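Inder Grislow bin-picking cell: review after 297 hours of use

Rating: 7 out of 10

We run a returns and kitting shop with two shifts. Mixed returns come in by the tote, get tipped into metal bins, and have to be separated one piece at a time before inspection. Until May of last year that was all done by hand at four benches. The Grislow cell took over one bench. This review covers the cell as we run it, plus what happened to the job of the people who used to stand there.

Setup

The package includes the arm, a two-finger gripper, the controller, and the Gu planning software. The table and bins are up to the buyer. Our integrator quoted two days and took four. Most of the extra time went into bin position. The software stores the bin walls as fixed planes, and a shift too small to see will put a fingertip into the rim. We clamp the bins to each other with ordinary spring clamps and mark positions on the table with blue tape. It is a cheap fix and it has held.
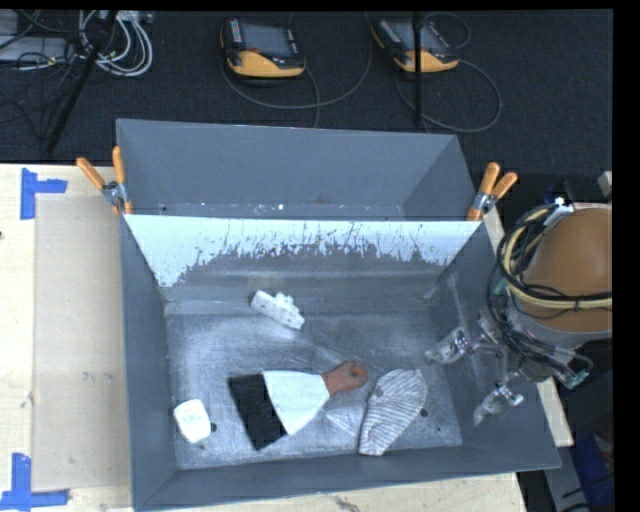
Picking performance

We logged 1,000 consecutive attempts on mixed items. The cell completed 967 and missed 33. Items with some height and a firm edge, such as brush handles and molded parts, are close to routine. Thin flat pieces lying on the floor of the bin account for most of the misses. Soft goods are in between; they grip well but often come up folded, so the count is right and the presentation is wrong.

Reflections are the second problem. Bare metal throws bright patches that the Gu software sometimes scores as an object. Lowering the overhead lights helped. A matte liner helped more, but it wears through at the corners and we stopped buying it.

Cycle time is slower than a trained person on an easy bin and nearly equal on a cluttered one. The cell does not slow down late in the shift.

What changed for the staff

No positions were cut. The two people from that bench now run the cell and handle exceptions. They report less wrist and shoulder strain. They also report more standing and waiting, and one asked to rotate back to hand sorting every other week, which we approved. The work is now mostly clearing faults, and a fault at a bad moment stops the inspection line behind it.

Training took three shifts. The pendant menus are deep, and recovering from a stop takes seven key presses. Dullia, the reseller, supplied a laminated card for this. It should be on the first screen.

Cons: weak on thin flat items, slow fault recovery, sensitive to bin movement.

Pros: steady pace, quiet, spare fingers are inexpensive and swap without tools.

We plan to keep it. A second cell will wait for the next software release.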